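## Getting your phone's map app to behave around the house and on errands

I put off sorting out my map app for years, and then one Saturday it sent me to the back gate of a gravel yard when all I wanted was the hardware store on Bulo Road. So I sat down with a cup of tea and went through everything, and I'm passing it along in case your phone is as stubborn as mine was.

**Check your own pin first.** Type in your home address and zoom all the way in. Ours was sitting 190 feet up the hill, on the Fakhoury driveway, and those poor people had been getting our packages -- they were very sweet about it. Most apps let you press and hold the pin, drag it to your front door and send in the fix. Give it a week or two.

**Save the area before a trip.** We lose signal for over 60 miles on the way to Nereck every August, so now I download the whole stretch the night before, on the home Wi-Fi. It takes maybe 4 minutes and a bit of storage.

**Clear out old searches.** My friend Salim Kombo taught me this one. If the app keeps offering you a town you visited once, go into the history and delete it!

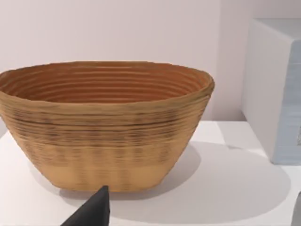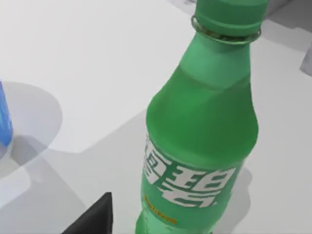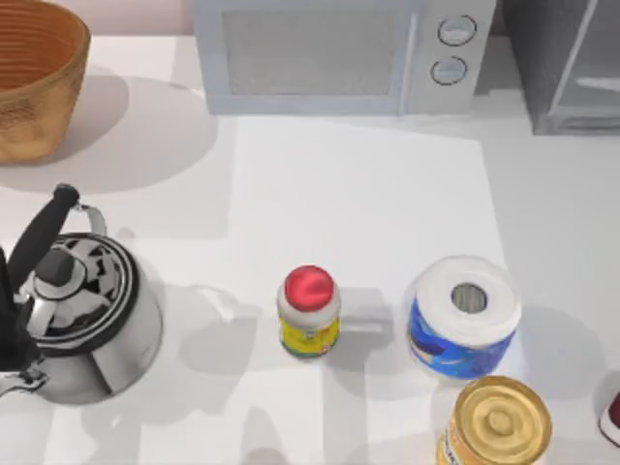
**Name your saved places plainly.** I had 3 different spots all called "store," and you can imagine how well that went. Now it's "paint store" and "feed store," and the one out in Prekia just says "Prekia, cash only" (they still don't take cards). If you share a list with your family, agree on the names first, or somebody will rename everything while you're driving.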